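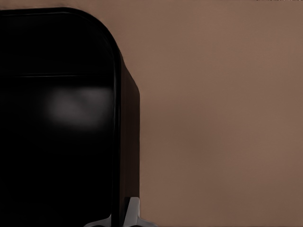 We have kept ducks for six years and hens for a bit longer, and in that time I have gone out in the dark to shut a pop hole more often than I care to add up. In November I bought a Senum 901 automatic door for the duck house. It has been on long enough now to write up properly.

I paid £125 for it at Bashir, the farm shop on the Kulbridge road. Online it was a few pounds less, but with postage there was nothing in it, and I wanted to look at one first.

## What you get

The door itself, a pair of side runners, the motor unit, a separate light sensor on a lead, a bag of screws and a folded sheet of instructions. Batteries are not included. It takes four AAs. There is a socket for a mains adaptor as well, but we have no power down there so I haven't tried it.

The door is a flat aluminium sheet that goes straight up and down. The opening it covers is wide enough for a Khaki Campbell or a Welsh Harlequin. I would not want to put a big Aylesbury drake through it, and geese are out of the question. If you keep large breeds, measure the bird and then measure the door. The size is given on the box and it includes the part hidden by the runners, so knock a little off.

## Fitting

The instructions say half an hour. It took me most of Friday afternoon, though some of that was taking the old door off. We had an Elon on there before, the sort with a cord and a weight, and the cord had a habit of fraying where it went over the pulley. I replaced it twice. When it went for a third time the door stayed down and the ducks were shut in until I got home at lunchtime, so I decided I'd had enough of it.

The runners on the Senum have to be dead parallel. If they are even slightly closer at the bottom, the door slows down and the motor decides something is in the way. I cut a piece of batten to the right width and used it as a spacer, moving it down as I put each screw in. After that it ran properly. The screws supplied are too short for anything thicker than thin board, and I used my own.

One thing I would do differently is the height. I set the bottom of the door level with the floor of the house, so straw and shavings get pushed into the gap and pack down there. A lip of an inch or so would have stopped it. Ducks are messier than hens in this respect, because they carry water in with them and everything sets like papier mâché. I scrape it out every few days with an old paint scraper.

## Settings

There are three ways to run it: light, timer, or one for opening and the other for closing. I use the last. It opens by timer, so that the ducks are not out at half past four in June shouting at the neighbours, and it closes by light.

Closing by light needs some thought if you have ducks. Hens put themselves to bed as it gets dark and any light sensor will suit them. Ducks don't. Ours would stay out on the grass all night if they were allowed to, especially if it's raining. I had to train them, which meant walking them in at dusk with a bowl of wheat for 12 evenings in a row before they went in by themselves. They are reliable now, with one exception, an old Campbell who likes to be last and who has been shut out twice.

There is a delay setting which holds the door for 10 minutes after the sensor has decided it is dark. Use it. I can't see why it is switched off when you buy the thing.

The buttons are small and stiff and you can't work them in gloves. The display has no light. If you want to alter anything in the evening you will need a torch, and a third hand would be useful too.

## Safety

The door stops and goes back up if it meets something. I tested this with a rolled-up towel, then a carrot, then my own hand, and it stopped for all of them. The hand felt it but it didn't hurt. It waits a minute and then tries again.

As for foxes, the door has a catch at the bottom which drops in when it closes, so it can't be lifted from outside. I've pulled at it hard and it doesn't shift. We have had muddy prints along the front of the house several mornings this winter and no harm done. I still go down and check most nights, partly from habit and partly because of the old Campbell.

## Cold and wet

It froze shut once. There was slush in the bottom of the runner overnight and the timer came and went without the door moving. The motor tried, gave up and showed an error, and I freed it with a kettle of warm water. Since then I have wiped the runners out before a hard frost and it hasn't happened again. I don't think any sliding door would have done better – it is just where the wet collects.

The casing has kept the rain out so far. The batteries I put in at the start are still going.

## Would I buy it again

Yes, for the ducks. It is well made, it shuts firmly and it has only let me down the once. I would like better buttons and longer screws for the money.

For hens in a small garden coop I'm less sure it is worth it. There are cheaper doors that would do, since hens go to bed on time and don't drag half a pond in with them. Bashir had two others on the shelf when I was in, both under the price of the Senum, but I haven't used either and can't say what they are like.

Spare runners are sold separately. Spare sensors are not, so mind where you run the lead. I've put ours through a bit of old hosepipe to keep the ducks' beaks off it.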